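Swanepoel cell: two-arm sock hanging station

README for cell setup, upkeep and data layout
Maintained by the Toromer group, Nendenier
Revision of August 28, 2018

Summary

Swanepoel is a bench cell with two arms that hang small textile items on a cloud-shaped plastic hanger fitted with metal clips. This file covers how the cell is set up, how it is looked after between runs, and how the recorded episodes are stored. The control software is called Ciro and has its own manual. Joint limits, network settings and the license text are in that manual and are not repeated in this file.

Read the setup part in full before powering the arms. The upkeep part can be used on its own as a checklist.

Parts of the cell

The cell has 2 arms, a long wooden board as the work surface, and a wooden frame with a cross beam over it. The hanger is suspended from the beam by a wire. Each arm has a two-finger gripper with a camera near the wrist. A further camera gives the overhead view.

The arms are told apart by the collar ring at the wrist. Blue ring is the left arm, green ring is the right arm. Ciro uses the names "blue" and "green" in all config files and logs. Do not swap the rings when an arm is taken off for service. If a ring is damaged, replace it with one of the same color before the arm goes back on the bench.

Setup

1. Fit the hanger to the wire. Let it stop swinging before the home pose is taught.

2. Load the clips. A clip that has turned in its loop should be turned back by hand. Clips that ride up against each other at one end of the rail will tangle, and the gripper must then pull one free before it can place anything.

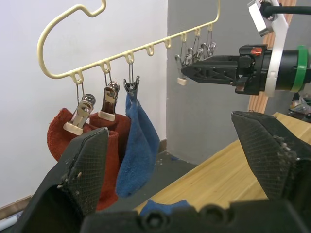 Left wrist view. Green-ring gripper on a clip at the bunched end of the rail; towels on the clips at the other end.

Tangled clips are allowed in the test set and are marked "bunch" in the episode notes. For training runs, spread them out unless the task sheet says otherwise.

3. Check finger alignment. Open the gripper fully, bring it up to the rail at low speed, and stop with one clip between the fingers. The clip should sit clear of both pads. If it is nearer to one finger, correct the wrist offset in Ciro and repeat. Do not bend the clip wire to make up for a bad offset.
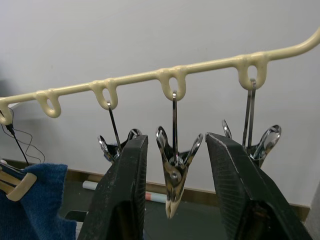 Alignment check. Center clip in the gap between open fingers, one clip to either side.

Chrome clips reflect the wall and the fingers, and this upsets the edge finder when exposure is set too high. Lock exposure on both wrist cameras before the check. Auto exposure must stay off for the whole session.

4. Lay out the items. Socks go flat on the board in one row, with like colors next to each other. Leave enough bare wood beside each pair for a finger to come down. Two socks may lie one on top of the other only if the task calls for separating them.

5. Run the pick test. Each arm lifts one sock a short way and puts it back. Watch the cloth at the fingertips. A sock that slides out of a closed grip points to dirty pads or low grip force, in that order.

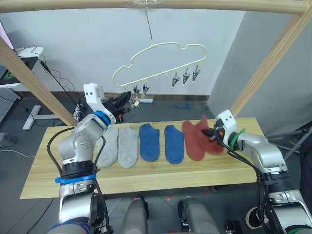 6. Run the hang test. One gripper holds the top of the sock near the clip while the other holds the lower part and keeps the cloth under light tension. The tension keeps the top edge in a straight line for the clip jaws. Too much of it will pull the hanger off center on its wire, and the next clip will then be out of its taught position.
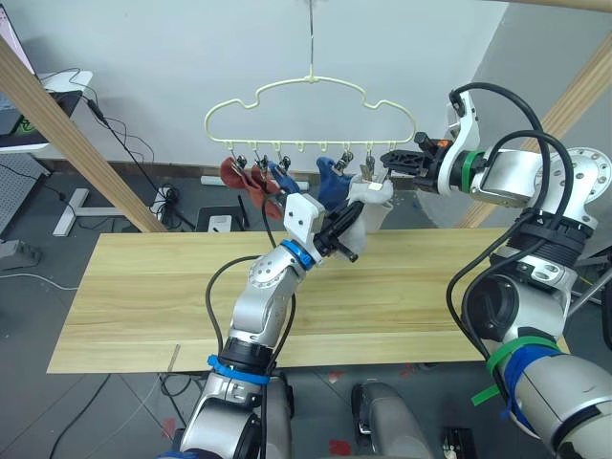
If the hanger has moved, pause the run and let it settle. Do not teach a new position to match a moved hanger. The log entry for this fault is HANG_DRIFT.

Upkeep

Every session: wipe the finger pads with a dry lint-free cloth. Terry cloth sheds fibers, and the textured pads hold them. Look over the cables along both arms through a full elbow bend. A loop that catches on the frame posts needs to be tied back.

Every 1000 grip cycles: take off the pads and check them for wear. Light scratches are fine. Replace a pad when the texture is gone at the tip. Always replace both pads of a gripper together, then repeat step 3.

When a clip fails: remove it from its loop and fit one of the same type. Mixed clip types are fine on one hanger as long as the clip table in Ciro is updated to match. A wrong entry shows up as a jaw that opens too little.

Data layout

One folder per episode. Each folder holds the video streams, joint states for both arms, gripper width, and a notes file. Video is not cropped or color corrected. Episodes recorded before June use the old clip table and should not be mixed with later ones without running the convert script.

Known issues

The green arm's forearm can block the overhead view of the last clip.
Dark socks against dark clips give poor masks in the overhead view. Use the wrist views for these.
Ciro does not detect a missing clip. An empty loop is treated as a failed grasp, and the arm will retry until stopped.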